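Trestdale Supper Club: Common Questions

How do I book a seat?
Write to Ekua Asamoah through the contact form. Each supper seats 23, and we open bookings at 9 a.m. on the first of the month.

What does it cost?
Tickets are $70, including soft drinks. You may bring your own wine.

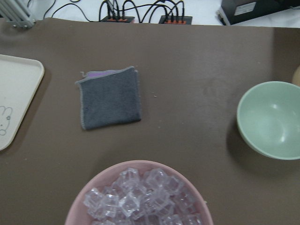 Can I cancel?
Yes, up to a week ahead for a full refund. After that you can pass your seat to a friend, but please send us their name and any allergies.

Do you cater for vegetarians?
Every menu has a meatless main. Vegan meals need three days' notice. 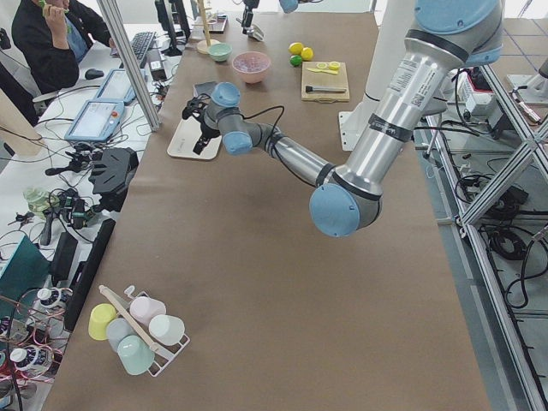

A white tray on the long table, over brown paper.

Where do I park?
Use the lot behind 187 Akolgo Street. It's free after 6 p.m.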